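Two Grippers, One Orange Floor

Mornings start early at Garkent, in the unit behind the tire shop. Coffee first. Then the simulator, and then an argument about fingers.

The argument has been going since September. Garkent makes software for two-armed household robots, and it has to pick a gripper before it spends real money on hardware. Two on the table. The Pullonora, stiff, fast, closes like it means it. And the Sevudel -- softer pads, slower, forgives a bad approach angle. Same arms, same controller, same rooms. Only the hands change.

So far that has meant 635 simulated runs in 21 room layouts. Every run is a pick and a place. Cup to shelf, fruit to bowl, that kind of thing. Dull work. Also where most of the arguing gets settled.

First surprise was the controller, not the grippers. The team started on its own in-house one, which hunted. You could watch the wrist wobble as it came in on a small target, and both grippers looked equally bad. They swapped in Rahimi, a controller a lot of small labs seem to be trying this year, and threw out everything from before the switch. Painful. A month of logs, gone.

After that a gap opened up. On anything with a handle the Pullonora won, and not by a little. It takes a teapot handle and stays put. Utensils are the other story. Thin metal lying flat on a table is a horrible thing to pick up, and the stiff fingers tend to skate right over it. The Sevudel drags the fork a bit, gets a pad under, lifts. Ugly to watch. Works more often then not.

Round fruit they split. The Sevudel was steadier, the Pullonora quicker, and which one you like depends on who is paying for the time.

Cameras got less attention than they should of. Head camera only for the first batch, then a wrist view added on each side. The wrist views helped the slow gripper more, which makes sense when you see how long it spends hovering. With the head camera alone, the arm itself blocks a good part of what you're reaching for. Anyone who has tried to plug in a lamp behind a couch knows the feeling.

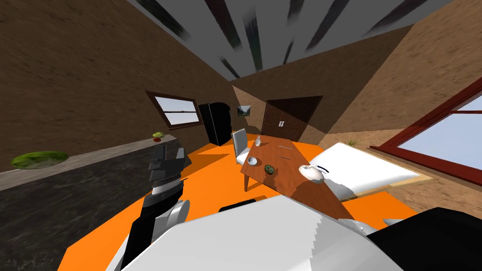
Inside one of the simulated rooms, with the left gripper up in front of the counter and the dining table beyond.

The rooms are not pretty. Brown blotchy walls, floors in colors no landlord would allow, a bed a few steps from the dining table. The team says it likes them strange. A robot that only knows gray floors is going to be trouble in somebody's house.

Price comes into it too. The Sevudel costs $470 more per hand, and a robot has two. Replacement pads are extra. Garkent wants to build 4 robots for the first real trial, so do the math and you see why the stiff one still has fans in the building.

A mixed pair is the latest idea. Pullonora on the left, Sevudel on the right, let the planner choose. The first mixed runs were queued up when we left, and the whiteboard by the door still had both names on it, one underlined twice in a different pen.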